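Skorkumari Housing Services
Print this page | E-mail this page
Search Search this site Go

Speaker notes: The shared kitchen microwave

Talk for new residents, Jorkport house. Notes as used in November 2024, with the slide cues taken out.

Start with who is in the room. Ask for a show of hands from anyone who has lived in a shared house before. Then say that the talk is short and covers one appliance. The stove and the refrigerator have their own sessions.

The microwave gets more use than anything else in the kitchen. At dinner time people stand in line for it. Most of the complaints we get in the first month are about food left inside, splatter on the ceiling of the oven, and buttons people could not read.

Where it stands. It needs a flat surface and clear space on every side. Do not push it back against a curtain or a wall. Do not store bread, mail or dish towels on top of it. The top is also where makers like to put stickers and printed notices, and residents should leave those alone. If a sticker starts to peel, press it back down. The repair shop asks for what is on them.

Go to the panel next. Take this part slowly.

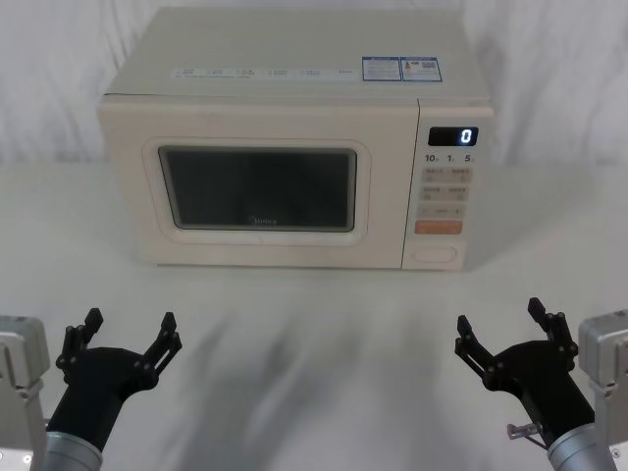
Precious Villanueva
Resident Training, Skorkumari Housing Services

The display is at the top of the control panel, with the time steps printed under it: 10, 1 and 5. Some of the buttons below have Chinese-style labels. If you cannot read a label, ask someone who can before you press it. Pause here and ask if anyone in the room reads Chinese. Usually one or two people do, and they can help their neighbors later.

The oval button at the bottom opens the door. Press it and let the door come to you. Pulling on the edge of the door wears out the latch – we replaced two doors at the Halonen house last year for that reason.

Power. Our handout uses 1000 watts as the figure for cooking times. Food packages often give times for a different wattage, so tell people to start low, check, and add time. For a bowl of soup, 2 minutes, stir, then another minute if it needs it.

What goes in. Glass and ceramic marked microwave safe. Paper towels are fine for covering a plate. No foil, no metal forks, no travel mugs with a steel lining. Takeout boxes with a wire handle count as metal. Pass around the sample box here.

Never run it empty. People do this by accident when they use it as a timer.

Cleaning. Wipe the inside after every use with a damp cloth. For dried food, heat a cup of water with a slice of lemon for a few minutes, leave the door closed for about eight more, then wipe. No scouring pads on the window or the panel. A light-colored case shows stains, so do the outside as well, including the groove beside the door.

If it sparks or smells of burning, keep the door shut, unplug it, and call the desk. Do not try it again to see if it is better.

Take questions. The one that always comes up is fish. There is no rule against it. Cover the plate and open the window.

Hand out the Skanow cleaning sheet at the door.

Print this page | E-mail this page

Related items
Speaker notes: Sharing a refrigerator shelf
Speaker notes: Stove safety for new residents
Kitchen cleaning schedule, Jorkport house
How to report a broken appliance
Move-in checklist, May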